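The Colour Register

The inventory of the Vanddale Institute for Applied Colour was opened on Oct 12, 2022, in accordance with the terms of its closure. Renzo Costa had been appointed to conduct it. His letter of appointment ran to 41 paragraphs and required that every substance held on the premises be identified, recorded and assigned to one of three destinations: transfer to Sultport, return to the supplier, or disposal.

He was received at the main entrance by Wilma Van Wijk, Keeper of the Register. She had held that office for longer than the Institute had held its present name, and she wore her pass outside her coat. She informed him that the large pigments had already gone. The remaining stock consisted of small bottles, more than 900 of them, and no two persons on the staff had ever agreed on how they should be arranged.

"By number, I should have thought," said Mr Costa.

"The numbers were withdrawn in July," said Miss Van Wijk.

The circumstances were set out in a memorandum, which she produced. De Graaf, the supplier of the earliest colours, had numbered its stock from the palest to the darkest. Jakska, which succeeded it, had numbered its own in order of sale. For some years the two systems had stood side by side in the same cupboards, so that a request for number 7 might bring either a weak straw colour or a green suitable for railings. The Director had ruled that both sets of numbers should lapse. He had retired before ruling on what should replace them.

Mr Costa read the memorandum twice and initialled it. He asked that the bottles be brought out in small groups and placed on the long table in the workshop, where the light was good. He would examine them, Miss Van Wijk would consult the Register, and an entry would be made only when both were satisfied.

The first morning proceeded without incident. The blues were admitted to the record before eleven. Two browns were referred for further consideration. The reds gave some difficulty, as the Register distinguished between Signal, Harbour and Magistrate, and Mr Costa was unable to see that they differed. Miss Van Wijk held each of them up to the window in turn and told him which was which. He wrote down what she said.

After the midday interval they came to the oranges and yellows, with such greens as had been stored among them.
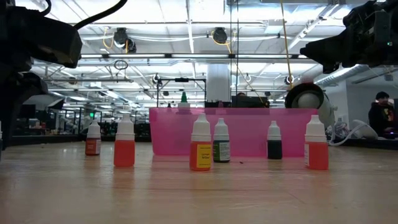
Lemon Yellow has always been an orange, Miss Van Wijk observed, and it would be improper to alter the entry at this stage.

Mr Costa laid down his pen. He stated that the purpose of the inventory was to establish what the Institute possessed. If the word yellow was to be written against an orange liquid, the receiving officer at Sultport would be entitled to send it back.

"The name refers to its behaviour," said Miss Van Wijk. "One drop in a basin of water and you have your lemon. Nobody ever bought it to look at in the bottle."

He enquired whether this was stated in the Register. It was not. The Register gave the name, the date of receipt and a column headed Remarks, in which a former Keeper had written the single word "Yes".

A basin was requested. There was a short delay while the appropriate form was found, the cupboard containing the basins having been sealed that morning by Mr Costa himself. He broke the seal, countersigned his own signature and filled the basin at the tap. Miss Van Wijk unscrewed the cap, tilted the bottle and pressed it once with her thumb.

The drop went down like a thread and opened. Neither of them spoke until it had reached the sides. It was a clear, sharp yellow, and it made the white enamel look faintly blue.

"I see," said Mr Costa.

He amended the entry to read "Lemon Yellow (in use)". After some thought he went back to the two browns, asked for fresh water, and found that one of them was a kind of rose. The other remained brown. It was late in the afternoon before they reached the greens, and the darkest of these, which he had been prepared to list as black, turned the basin the colour of a pond with the sun on it.

The work had been allotted four days. Mr Costa wrote that evening to request an extension, explaining that each item would now need to be tested in water and that the Register contained, by the Keeper's estimate, close to 1,000 names. He gave as his grounds the accuracy of the record. He did not mention the rose.

The reply was waiting on the table when he arrived the next morning. It granted him two further weeks and reminded him that basins were to be entered separately, under Equipment. Miss Van Wijk had already filled the first one. She had taken off her coat – the pass was now pinned to her cardigan – and she had the Register open at the violets.

"De Graaf or Jakska?" he asked.

"De Graaf," she said. "Mind your cuffs."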